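Every January somebody sends me a link about the one true way to fold a T-shirt. I have tried most of them. The two-second pinch trick looks great in a video and leaves me with a crooked sleeve.

What I will grant is the bed. A flat spread at knee height beats any folding board I've seen sold. Sleeves in first, smooth out the chest, bottom up to the collar, done. Will it stay neat in the drawer? I have my doubts.

Tan T-shirts on the green bedspread:

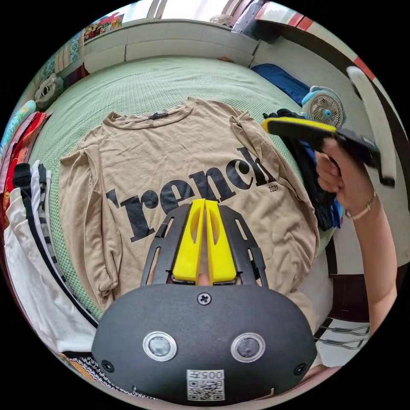
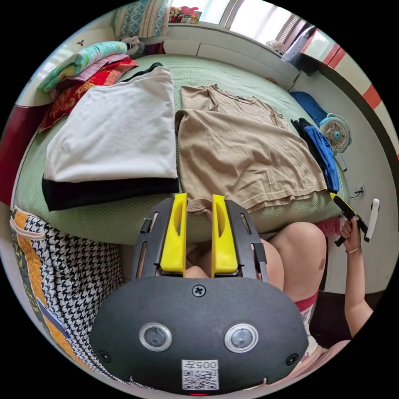 Celina Tomaszewski swears by standing shirts on edge like files. Fine if your drawer is full. Mine isn't, and they slump within 2 days. I stack.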